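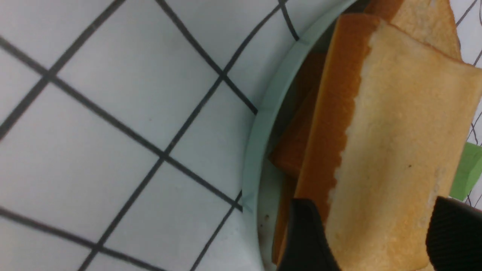 I spent most of February collecting demonstrations for the breakfast set, and I said I would write up how it went before I forgot the details. I'm on the data side at Donusier, in the Toledo office. My job is to drive the arm by hand through a task, save the run, put everything back in a slightly different place and do it again.

The breakfast set is food handling. Bread on plates, eggs in a pan, a few foam blocks on the table as clutter. The runs go into Sularia, which is our name for the policy we train, and Kiletti is the recording software we use to get them there. As of Friday we had 3,488 runs saved and 2,014 of those passed review. I expected the gap to be smaller.

Most of the rejected runs were bread. A block has flat sides and you can close on it without thinking much. With a slice you have to decide how far down to go before you close, and if it's sitting on other slices you have to decide that every time. Go too shallow and you pinch a bit of crust and lose it halfway. Go too deep and you take two slices. The wrist camera is a help there because you can see the crust edges right up against the fingers, but the wrist camera is also what the policy gets, so I try not to lean over and peek from the side. If I use something the policy can't see, the run teaches it to guess.

That last part took me a while to take seriously. In the first week I was standing up between grasps to check the height, and my success rate was great. Then we trained on those runs and the arm would stop above the plate and hover. I had been pausing in every run while I stood up, so it learned the pause. We threw that batch out. Now I stay in the chair, and if I need to think, I think before I press record.

The other thing is the reset. Between runs I move the plates, turn the bread a little, and shuffle the blocks. I used to do this by feel, and when we plotted the starting positions they were all bunched up in the same part of the table, because my hand goes to the same spots. So now there is a printed list and I follow it. It's slower and pretty boring, but the plot looks much better.

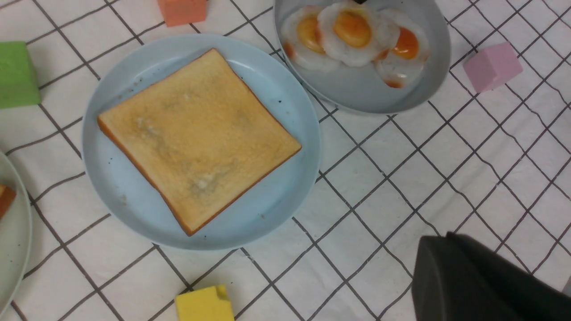
I do 10 runs on one layout and then change it. We tried changing after 5, and the runs were fine, but I made more mistakes in the labels - I'd move the pink block and forget to update the entry in Kiletti. With 10 I get into a rhythm. Someone with a better memory could probably do it the other way.

The tablecloth has been its own subject. It creases, and I used to smooth it out before every run. Then we had a version of Sularia that did well on a flat cloth and got worse when there were wrinkles near the plate, so I've stopped smoothing it. I let it get as messy as it wants during a session and only pull it straight at the end of the day. The same goes for specks on the plates. I leave them.

I also keep bad grasps now, as long as I recover. If I miss the slice, back off and get it on the second try, that run stays in and gets a tag. Reviewers used to cut these. The arm misses plenty when it's running by itself, and before we had those runs it had no idea what to do next. It would close on nothing and carry the nothing over to the other plate, very smoothly.

Next up is the eggs. They overlap in the pan, so it's the stacked bread problem again but with wavy edges, and the side of the pan is in the way of the fingers from some angles. I've done a handful of practice runs and haven't found an approach I like. Coming in over the handle side seems to be the worst one so far. I'll try a lower wrist angle on Monday and post the settings if they hold up.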